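Print this page | E-mail this page

Minutes, Gillik Residents' Water Group
Posted November 9, 2022, by Shiuli Marikar

Present: Chaminda Chowdhury (chair), Effie Forsyth, Sumaiya Navaratnam, Shiuli Marikar (minutes). Absent with notice: Tharindu Navaratnam.

1. Previous minutes. Approved with one correction – the valve on Toledo Street is a gate valve.

2. Meter readings. Forsyth reported that 116 service connections were read in the last cycle. Billed use on the east loop was 1,166 units. The gap between the master meter and billed use has widened for two cycles. The leak survey will start at the Golaleck end.

3. Flushing. Dead-end mains will be flushed in December, after notice to all addresses. Hydrant 3 has a stiff stem and will be left out until it is repaired.

4. Supplier. Clindovent has quoted for replacement meter boxes. The quote omits lids. Navaratnam will ask for a revised price. Decision deferred.

5. Taste complaints. Two households on the upper branch reported a chlorine taste. Residual was within the permitted range at both taps. Marikar will send the sampling sheet to both addresses.

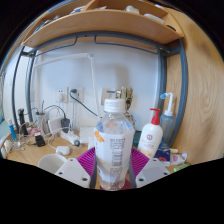 Question from the floor: How long should a tap run before a sample is drawn?
Reply (Chowdhury): Two minutes on cold, with the aerator removed.

6. Other business. The key to the pump house will be held by Forsyth – the spare stays with the chair.

Meeting closed. Next meeting to be set by e-mail.

Contact the group | © Gillik Residents' Water Group | Back to top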